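Subject: Re: [manip-sim] Feltari vs Tomoana fingers, wrist view runs

On July 9, Halldóra Kirkegaard wrote:
> We ran both finger models through the shape task in sim, 627 episodes
> each. Tomoana came out 10 points ahead on flat parts. Unless anyone
> objects I'd like to order the real ones for Faltatthorpe.

I object, a little. I went through the Tomoana episodes last night and I don't trust the 10 points yet.

First, the two sets didn't use the same wrist camera mount. The config for Feltari has the camera 75 mm farther back. If the policy sees more of the table in one set than in the other, you are comparing cameras as much as fingers, and I can't tell from the logs which one you're paying for.

Second, have a look at what the policy gets to work with close in. The pentagon is nice and clear, but the lower half of the view is all gripper. 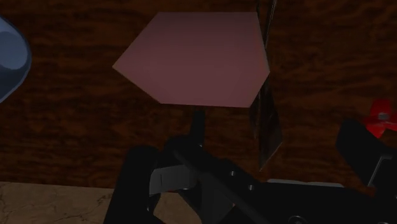
Wrist view, simulated, pink pentagon. Blue and red parts only just in view at the sides.

From this one I could not say whether the plate is held, resting on the table or a little above it. The finger on the right is a thin dark sliver against dark wood. If I can't tell, I'd like to know what the success check is using. Fetton's old check only looked at part height, and it passed plates that were balanced on a fingertip. Is that still in there?

Third, sim contact on thin rigid plates is where I have been burned before. Small changes in friction moved our scores by more than 10 points, with no change to the fingers at all.

What I'd want before any order goes out: same camera mount for both, 9 seeds each, and the friction settings posted here. A side camera for the scoring would help too. If Tomoana still wins after that, fine, buy them.

Can you send the two config files to the list?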